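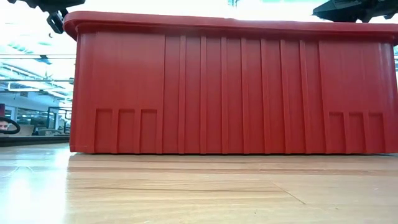 Bin by the door for shoes and slides - does it really work?

Home | Forums | Storage | Entry & Hall | Search

We use cookies to keep you signed in. Accept / Settings

Posted by Graça Salgado, 6 March 2022

Hello all. In January I bought a red plastic bin for the shoes, the kind with ribs on the wall and a thick rim on top. Before it we had a rack from Piltis, but the shoes were always on the floor in front of it. Now I put everything in the bin, and the floor is free. My question is about how to fill it. My husband throws the shoes in, I prefer to stand them in a row. Which do you do?

domus71 wrote:
Throw them in. A bin is for throwing. If you wanted rows, you should have kept the rack.

Afonso Amaral wrote:
I do not agree with domus71. If the shoes are thrown, the pair gets separated and in the morning you are late. I stand mine on the soles, side by side, with the straps of the slides up. Then you take each one by the strap and nothing else moves.

One more point about slides. The gray ones with a soft, padded strap are the worst to store under other things.
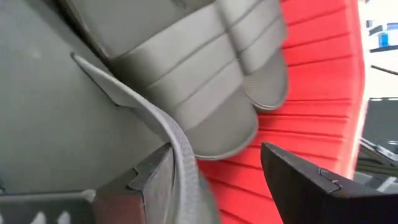 If a heavy boot lies on such a strap for a week, it becomes flat and then the foot swims inside. I lost a good pair from Dusirell in this way.

pano_seco wrote:
Ribs collect dirt, be careful. I had a bin from Civine and cleaned it with an old toothbrush every month. A smooth one is easier.

Graça Salgado wrote:
Thank you. @pano_seco, the ribs are on my bin too, and yes, there is sand in them. @Afonso, I tried your way on the table first, with the black ones. The bin takes a row well, so I will keep it - but I don't know if my husband will.

domus71 wrote:
He will not. And please, shoes on the table? My grandmother would leave the house.

Afonso Amaral wrote:
It is a table, you can wipe it. Graça, put a small white label on the rim side with the name of the person. In our house we have one bin for each, and the arguments stopped. 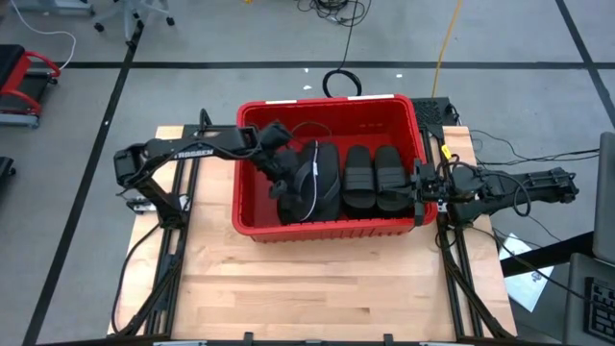
Re: labels

pano_seco wrote:
Paper labels come off when the bin is washed. Write with a paint marker.

domus71 wrote:
Labels for slippers, now. I go back to my pile.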